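Flinelau Flooring: Progress Report to Kerkthorpe Enterprise Fund, January
Prepared by Gemma Treloar, showroom manager 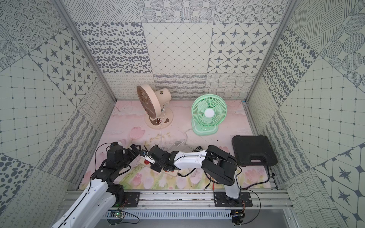 The Batudgate showroom opened to customers at the start of the month. The grant paid for the display stands, the cutting table and the first order of carpet samples. We have 552 samples on the wall, and the last box of wool twists is still with the supplier.

We booked 63 home measuring visits this month. Wilfredo Yap handled most of them, and Jomar Aquino took the ones on the north side of town. Stairs and landings were the most common request, followed by rental apartments between tenants.

Two trainee fitters have started. Both are working under Erlinda Sison and can now lay underlay and gripper rods without help. Seaming will take longer. We had planned to begin it this month but the practice room needed a new subfloor first.

Spending is within budget except for van repairs, which went over by $200. We covered this from sales and are not asking for more.

Still to do:
Finish the vinyl section of the showroom
Print the price list
Agree on remnant storage with the landlord

Please send questions about the accounts to Jennylyn Fajardo. Receipts are attached.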